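Ticket: Unit 6 mystery won't accept the right murderer
Product: Ukari classroom mysteries, "Death at the Language School" (upper intermediate)
Opened by: Shalini Pandey
Priority: Normal (changed from Urgent by support)
Status: Closed, with one item moved 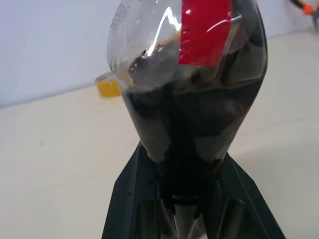

Shalini Pandey, Wednesday, 9:10 am
My evening class spent three weeks working up to the final accusation. They read the witness statements, they did the reported speech exercises, they argued in past modals ("he must have taken the key," "she can't have been on the train"). Last night all the groups accused the piano tuner. The site told every one of them that they were wrong and should review the second conditional. The teacher's notes say it's the piano tuner. Please advise, as I now have a room full of adults who think I can't read an answer key.

Woo-jin Song, support, 9:42 am
Sorry about that. Can you tell me which browser you used, and whether the groups typed the name or picked it from the list?

Shalini Pandey, 9:55 am
Typed it. There's no list. Chrome on the school laptops, which are old but have never before taken sides in a murder.

Woo-jin Song, 10:20 am
There should be a list. It shows up once all the clues are marked as read. Could you check the clue counter at the top right for me? It should say 37 of 37.

Shalini Pandey, 10:31 am
It says 30 of 37. We have read everything there is to read. One of my students has read it twice and made a glossary.

Woo-jin Song, 11:05 am
Reproduced on a test account. The counter stops at 30 for me too. The missing seven are the clues in the gardener's interview, which is an audio file. They're marked as read when the audio plays to the end. Did your class listen to the interview?

Shalini Pandey, 11:12 am
We read the transcript. The speakers in that room have been broken since May.

Woo-jin Song, 11:30 am
That explains the counter. It doesn't explain why a correct typed answer gets rejected, so I'm passing this to Viera, who looks after the answer checker.

Viera Hájek, content, 1:48 pm
Found it. When the list doesn't load, the page falls back to a plain text box, and the text box checks against the suspect's full name, spelled exactly. The piano tuner is Mr. Zurkenano. Typing "the piano tuner" fails. So does "Zurkenano" without the "Mr." and so does "Mr Zurkenano" with no period, which is how he's spelled in two of our own witness statements. The second conditional message is the default for any wrong answer in this unit. I did not write it and I would like that noted.

Shalini Pandey, 2:05 pm
Noted. One group did type "Zurkenano the piano tuner." I thought that was rather good.

Viera Hájek, 2:40 pm
It was. I've changed the checker so it takes the surname or the job, with or without an article, in upper or lower case. Opening the transcript to the last line now counts the same as playing the audio. Clear the cache on the laptops before the next class or you'll still get the old page.

Woo-jin Song, 3:15 pm
Both fixes are live. I've also reset your class so they can accuse again without losing points. Could you try one account and tell me what you get?

Shalini Pandey, 5:50 pm
37 of 37. The list appears and the piano tuner is guilty. However, the confession that pops up afterward is signed by the gardener.

Viera Hájek, 6:02 pm
Oh dear. That's left over from the first edition, where it was the gardener. I'm opening a separate ticket for the confession and linking it to this one. Until it's done, I'd skip that screen and go straight to the 800-word writing task – the prompt only says "the murderer," so it works for either man.

Woo-jin Song, 6:10 pm
Closing this one. The confession is with Viera.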